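Section 4. Sorting and Loading the Skaro Crate

Applies to the Skaro household crate, part no. 2316, used with the Mendwood shelf frame. Read Section 3 (Unfolding the Crate) before you begin.

4.1 Preparing the table

1. Spread a plain cloth over the table. A light color makes small items easier to find.
2. Set the open crate at the side of the table or against a wall.
3. Bring all items for one room to the table. Do not mix rooms.
4. Remove glass containers and anything with a loose lid. These are packed separately — see Section 6.

CAUTION: Do not load more than 36 lb into one crate. Do not stand on the rim.

4.2 Loading order

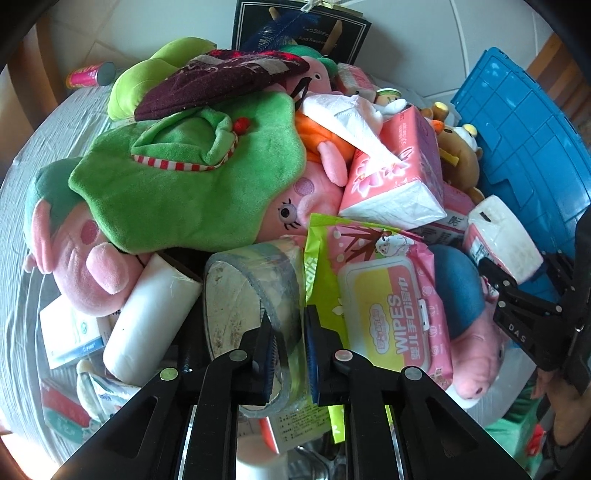
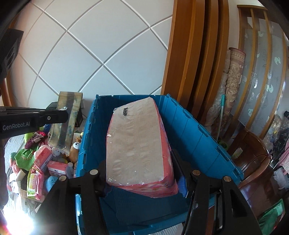

Load wrapped packages first, then soft goods. A package with flat faces gives the layer above it a stable base, and it should go in with its broadest face up or down, never on a corner. Large plush toys, such as the pink pig in the green leaf-shaped hat, go in last and fill the space under the rim. Knitted hats can be pushed into the gaps at the sides.

5. Lower each wrapped package into the crate with a hold on both sides. Do not drop it from rim height.
6. Place packs of wipes flat with the lid facing up. Check that each lid is closed.
7. Lay tissue packages on top of the wipes. Do not put anything hard above them.
8. Add plush toys. Press down with an open hand until the top layer sits 1 inch below the rim.
9. Put packing tape in the tool pouch, not in the crate. Dust on the edge of a roll will transfer to light-colored fabric.

NOTE: Plastic wrapping can catch on the hinge tabs along the rim. If it tears, cover the tear with tape before going on.

4.3 Labeling

10. Write the room name and crate number on a Plorneck label, size 10.
11. Attach the label to a short end panel. Labels placed on the ribs of a side panel will peel.
12. Enter the crate number on the contents sheet (form 2169).

Crates that will be stored past February should be opened once and checked for damp.

Section revised by So-yul Oh. Checked by Omolara Ojo.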